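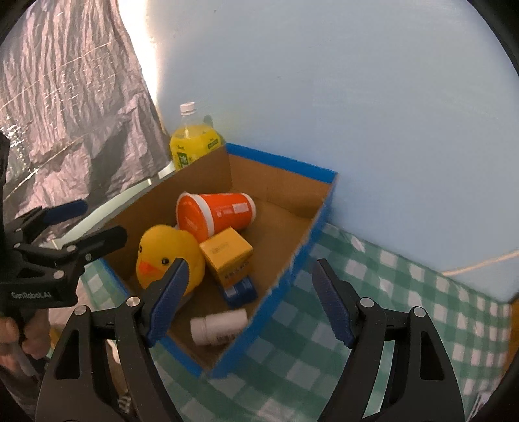
Box test, view from the right-hand gripper. Left one reaching in over the corner.

Subject: Re: [handheld-grippers] Finger pads for mixed small objects?
From: Leonilde Nogueira

Hi all,

Sorry for the slow answer, February got away from me. I've now had a proper go with the pair of handheld grippers on the box setup and I'm having a great time with them, so this will be long.

Kikuchi wrote:

> We're choosing pads for a parallel gripper and can't agree. Half of us
> want the hard ribbed kind, the other half want something soft. Our
> objects are all over the place: cups, small cartons, bottles, a few toys.
> Has anyone tried the textured pads on things that don't have flat sides?
> Also, does the wrist view get blocked once the fingers are down inside
> a container? We lost a lot of runs to that with our old Prernon camera.

Pads first. I used the dark blue textured ones on both hands and did 134 picks out of the same open cardboard box, changing the layout every five picks. The objects are the ones in the picture: an orange-red cup, a yellow duck, a small carton, a little dark blue package and a white plastic bottle. The duck is my favorite by a mile. It has no flat side worth the name, and the textured pads held it by the head almost every time (the hard Relletti pads I had before would just squeeze it out like a bar of soap!). The cup on its side is easy if you come in across the narrow end and a pain if you go for the wide one.

The one that gave me trouble was the bottle, when it ended up lying along the side of the box. You need a finger between the bottle and the cardboard and there isn't much room. What worked was using the left gripper to tip it away from the wall and then picking with the right. Slow, but I got so I could do it without thinking.

On the blocked view: yes, a bit. My fingers come up from the bottom of the picture, one on each side, and when they're wide open the middle stays clear. The left finger can still cover whatever is close to the near edge. In the picture it hides the lower part of the duck. I got into the habit of pausing with the fingers open before going in, and I'd much rather do that than move the camera, which I tried for one afternoon and hated.

Two other things, in case they save you some time:

- Look at your lighting before you start. I have a very bright strip on one side of the view, and exposure there is hopeless. I've ordered a diffuser.
- Cardboard wears fast. The blue edge on mine is already uneven along the long side. I'd start with a spare box, same size.

I haven't compared grip force in any serious way. The Flulleck load cell reads up to 30 newtons, which is plenty for this kind of object, but I still need to make a mount that fits between the pads. If somebody has a drawing for one, please send it over and I'll happily print it and post numbers.

Next I want to do 100 picks with the ribbed pads on the same objects so there's something fair to put side by side. Kikuchi, if you tell me how big your cartons are I'll try to find some that match.

Leonilde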